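Notebook, textile bench – 4/20/18

Dye fastness on the Culance sheeting, second wash series. Carrying on from the March pages, where the first series was abandoned after the bath thermostat drifted. Thermostat replaced, checked against the glass thermometer at three points, agreed to within half a degree each time. The old readings stay in the book but should not be averaged in with these.

Samples. All cut from the one bolt, supplied by the Fuvville mill. Stated weight 174 grams per square metre. I weighed a conditioned piece before cutting and have no quarrel with that figure. Cut on the straight grain, edges overlocked with undyed cotton so that any bleed shows in the thread first. Selvedge strips discarded.

Liquor made up fresh, 930 ml to each pot, standard powder without brightener. Osamu Chiba pointed out that the March series used water from the softened tap and the reference series did not. He is right. Everything from today is on unsoftened mains water, and the tap should be written on the sheet along with the rest.

Bath at 43 degrees for the first set, 57 for the second. Thirty minutes each, steel balls in, two cold rinses, line dried indoors away from the window. No tumble drying in this series. Tumbling brings lint on to the surface and the grey scale readings go soft by half a step.

Readings, lower temperature: colour change 4 to 5 on every piece. Staining on the adjacent cotton 4 to 5, on the wool 5. Nothing to argue over.

Readings, higher temperature: colour change 4 on most, 3 to 4 on the pieces from the outer end of the bolt. Staining on cotton 4. The overlock thread on the outer-end pieces has picked up a faint tint. Dulex lamp used for all assessments, warmed up for ten minutes first, room lights off.

The outer end of the bolt is the interesting part. Two explanations so far. Either the outer turns were under-fixed at the mill – short dwell at the start of the run – or they have had light on them in storage. I favour the first, as light would change the shade before washing and the unwashed controls match from end to end. The meter agrees with my eye on that.

General point on shade, for whoever writes this up. Pale grey-greens look different beside a blue than beside a white, and people report fading that the instrument does not find. 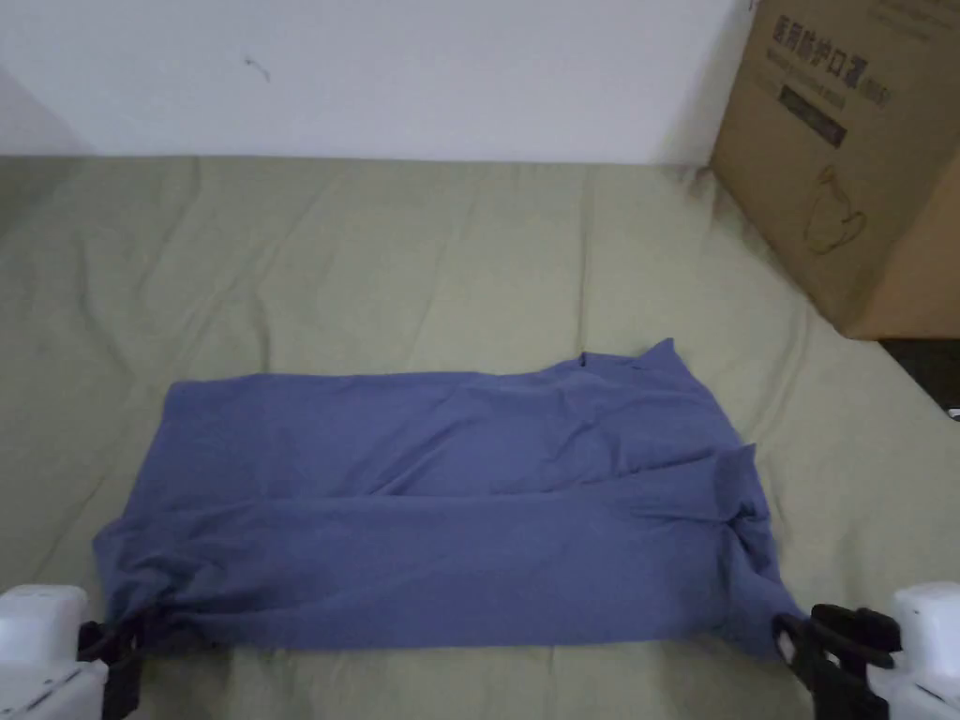
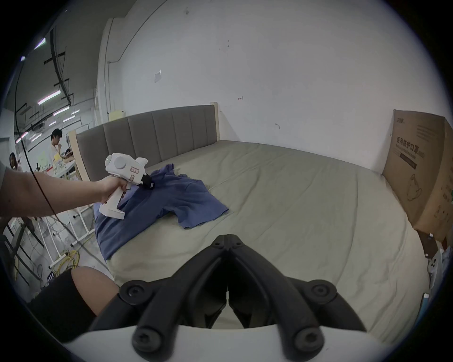 Bed with the grey-green sheet on.

Creasing. Not in the plan, but noted as we went. The washed pieces hold a crease along any line where they were folded damp. Folded dry, the same cloth lets most of it go overnight on a flat surface. I would like a recovery angle test on this before anyone changes the finish. The resin finish the mill offers would deal with creasing but may well shift the shade, and then the whole wash series would have to be run again.

Shrinkage, same pieces. Marked with the template before washing, measured after drying and conditioning. Warp 2.5 per cent at the lower temperature, 4 at the higher. Weft under 1 per cent in both. The warp figure at the higher temperature is over what the Cairns specification allows, which asks for 3 at most. For a fitted sheet that matters more than the colour does. A sheet that has lost 4 per cent in length will pull off at the corners.

Errors to own up to. Pot five in the second set had its lid seated badly and lost some liquor. Reading recorded but marked with a cross. The conditioning cabinet door was found ajar after lunch – humidity back in range within the hour, weighings delayed until then.

To do:
Repeat the outer-end pieces with fresh cuts, higher temperature only.
Ask Fuvville for the fixation log for this bolt.
Crocking test, dry and wet, on the unwashed controls.
Osamu to recheck the shrinkage template against the steel rule.
Order adjacent wool. One packet left.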